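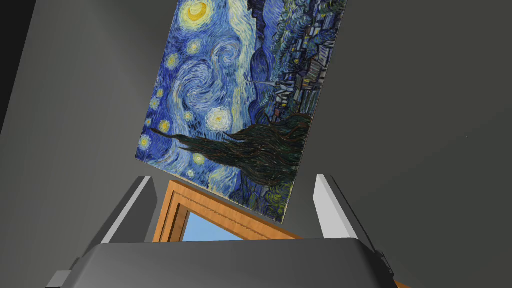
Do people sleep worse near a night tram line? In our Fosthorpe sample they did, by around 20 minutes a night.

October, by the Plilon sleep group
2 comments

4.2 Who we asked

I mailed diaries to 166 households and kept pestering them (sorry, Fosthorpe!) until most came back. Light sleepers were the keenest writers, so I'd read the averages with some care.

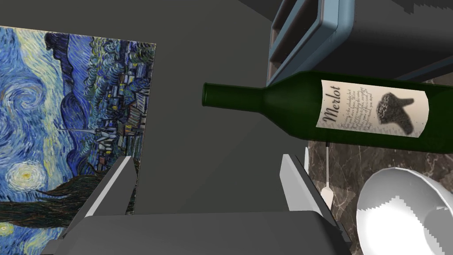 Figure 2. Starry Night print and green Merlot bottle, rendered view.

Window type mattered more than I'd guessed.

Related
Bedtimes in Bălan
Nuvar earplug trial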